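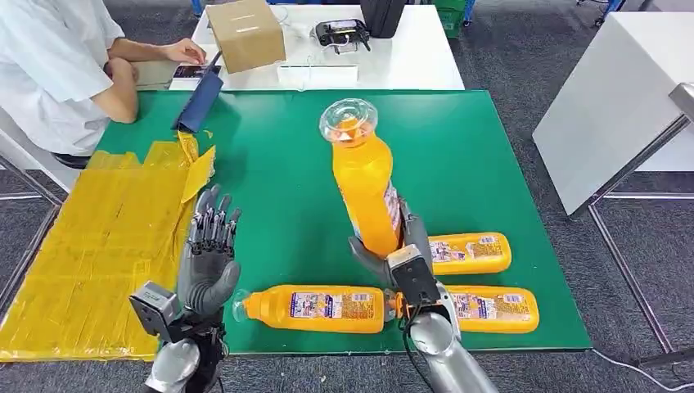

El ajolote en casa: agua fría y poca prisa

Cada primavera llegan a este boletín preguntas sobre ajolotes, casi siempre de gente que ya tiene el animal en un cubo y el acuario sin montar. Facundo Ojeda, que los cría desde hace años y lleva la sección de anfibios de Utuvetti, nos ha pasado sus notas. Las resumimos a continuación.

El ajolote (Ambystoma mexicanum) pasa toda la vida en el agua y conserva las branquias externas de adulto. No necesita zona seca ni lámpara de calor. Lo que peor lleva es el agua templada: lo adecuado es mantenerla entre 16 y 18 grados, y por encima de 22 el animal deja de comer y enferma con facilidad. En un piso orientado al sur eso obliga a pensar en el verano antes de comprar nada. Un ventilador colocado sobre la superficie baja la temperatura un par de grados. Si no basta, habrá que poner un enfriador, que suele costar más que el propio acuario.

El acuario

Para un adulto solo, Ojeda recomienda una base de un metro de largo. La altura importa menos, porque el ajolote anda por el fondo. El filtro debe mover poca agua; con corriente fuerte el animal dobla las branquias hacia delante y acaba perdiendo el apetito. La grava es mala idea, ya que la traga al comer y puede quedarse obstruido. Arena muy fina o el cristal desnudo, y un par de escondites donde quepa entero.

El filtro tiene que madurar antes de meter al animal, cosa que lleva entre cuatro y seis semanas. Conviene comprobar con un test que el amonio y los nitritos estén a cero. Después, cambios parciales semanales con agua sin cloro y a la misma temperatura.

Comida

Lombriz de tierra, de un sitio sin pesticidas o de criadero. Los jóvenes comen a diario y los adultos dos o tres veces por semana. Los gránulos para carnívoros sirven de complemento. Lo que no se coma se retira el mismo día con una pipeta grande. Los peces pequeños dan problemas: muerden las branquias y pueden traer parásitos.

Convivencia y cría

Los juveniles se muerden las patas entre ellos. Suelen regenerarlas, pero es preferible separarlos por tamaños. Tampoco deben compartir acuario con tritones ni con otras especies.

Una hembra adulta puede poner de 100 a 1000 huevos en una sola puesta. La última que contó Ojeda tenía 231, y aun así le costó colocar a las crías. Aisling Costello, lectora de Sitley, nos escribió en mayo para preguntar qué hacer con una puesta inesperada. La respuesta es congelar los huevos en los primeros días si no hay sitio ni destino para las larvas. Nunca deben acabar en una charca o en un río.

Papeles

La especie figura en el apéndice II de CITES. Pida al criador un documento que acredite el origen en cautividad y guárdelo mientras viva el animal, que bien cuidado pasa de los diez años.

En el próximo número, cultivo de lombrices en cajón, con las medidas que usan en Lurkum.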